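3. Gathering the Examples

I'll be upfront that this is the part of the project I enjoyed most, so it gets more room than it would in a tidier paper. Everything in Section 4 leans on 188 episodes, all of them gathered with the same arm on the same bench, and I drove every one of them myself. We call the set Vatitz (the name stuck early, and I've given up trying to change it).

3.1 The bench

We wanted a work surface that would give the vision side a hard time. A plain gray top makes life too easy: anything you put on it pops right out, and the policy never has to learn what an object edge looks like. So we went with green marbled stone, all swirls and pale veins, and left the usual bench stuff lying where it normally lives. There's a sponge, a roll of tape, a cup, a USB hub, plenty of cable. I know some groups clear the table before each take. I'd rather have the clutter in training than meet it for the first time at test!

Figure 1. The Vatitz bench from the fixed camera, with the two-finger gripper over the black C-shaped clamp. The fiducial marker is on the patterned mat, upper right.

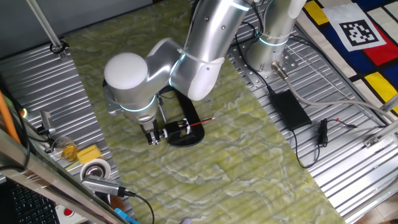 3.2 What counts as an episode

An episode starts when I press record and ends when I let go of the controls, whatever happened in between. I kept the fumbles. If I came in too steep and had to back off and try again, the whole thing went in as one episode, because those recoveries turned out to be worth a lot (see the ablation in Section 4.3). The only takes I threw out were the ones where a video stream dropped, and there were 70 of those, mostly from October, before we swapped the recorder over to Toivonen, our own little logging tool.

Each kept episode has two video streams, one fixed and one at the wrist, plus joint angles and gripper state. I cut them into shorter clips by hand, splitting wherever my intention changed: reach, line up, close, lift. That gave us 743 clips. It's slow work and I won't pretend two people would cut them all in the same spots, so the boundaries should be read as one person's opinion.

3.3 The wrist view

The wrist stream is where things get weird, and I mean that fondly. Up close, the fixed camera's nice overview is gone and the fingers may have nothing in front of them except pattern. With light coming through translucent stone you get soft dark stripes over the veining, and our first detector loved those stripes. It kept handing back long, confident object edges! We ended up labeling frames like the one in Figure 2 as "no target" and feeding them in on purpose. 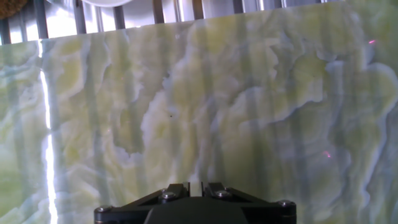

Posted by the Nandwood bench team, Ovar

Figure 2. Wrist view with veined stone filling most of the image and the gripper fingers at the bottom. Vertical bars show above the slanted top edge.

Adding the no-target frames took me an afternoon, and it's the cheapest fix in this whole section. I also tried masking out the gripper, figuring the fingers were just dead pixels, and that made things worse. My guess is that the policy uses them as a ruler. We left them in for all the results that follow, and both streams go to the encoder without any color correction.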